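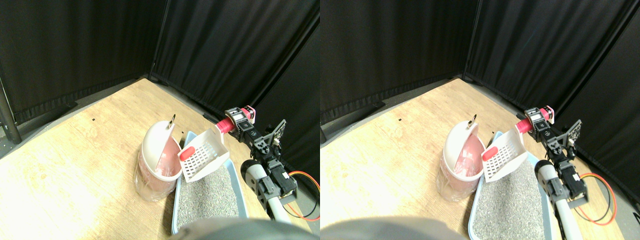 Slide 1: White and pink litter caddy, lid open

Good evening, everyone, and thank you for coming out. Can you hear me at the back? Lovely. I'll talk for the better part of the hour and then we'll have tea, and I'm very happy to be interrupted along the way.

(Wait for the latecomers. Mention the toilets are down the hall on the left.)

Tonight is about sharing a small home with an older cat. I've lived with cats most of my life, in big draughty houses and in one flat at Birkidness where I could touch the stove from the couch, and I have to say the old ones are my favourites. They know what they like. They sleep in the same patch of sun and they tell you off when dinner is late.

Start with the litter, seeing it's up on the screen and everybody asks. An older cat will often go off a tray with high sides, and people think she's being naughty when really her hips are sore. Get a low one. Put it where she already spends her day, and if you have stairs, put one on each floor. Scoop morning and night. A lidded bin close by makes that much easier to keep up, and I say this as someone who used to walk every scoop down to the bins at Omorholm in the rain.

(Pause here. Someone will ask about scented litter. My answer is no, most of mine hated it.)

Now, water. Old cats don't drink enough, and I fretted over this for years with my tabby, Nisbet. What worked for her was a wide, shallow bowl, well away from her food, and then a second one in the hallway. She'd walk straight past the first to get to the second – don't ask me why. Wet food helps as well. If your cat suddenly starts drinking a great deal more than usual, though, please ring your vet and don't wait to see how it goes.

Warmth next. My flat drops to a miserable temperature in August, and Nisbet used to creep onto the top of the bookcase to catch what heat there was. Then one winter she couldn't make the jump. I put a footstool beside the couch, a folded blanket on the couch, and she took to it by the end of the week. You don't need to buy a fancy ramp. A sturdy box with a bit of old carpet on top will do nicely, so long as it doesn't wobble.

(If time is short, skip the next bit and go to check-ups.)

Grooming. She'll miss spots as she gets stiff, usually along the lower back. Keep a soft brush by your chair and do a little while you watch the telly. Stop when the tail starts going. Look at her claws while you're there, they can grow right round if she isn't scratching much.

Check-ups. I take mine every 6 months now. It feels like a lot, I know, and nobody enjoys the carrier. Leave it out all year with a towel in it and it becomes another place to nap. Mine is in the lounge room with the door off, and the neighbours have stopped asking.

(Handout goes round now. There are 20 copies, so couples please share.)

Right, I can smell the kettle. Who's got a question?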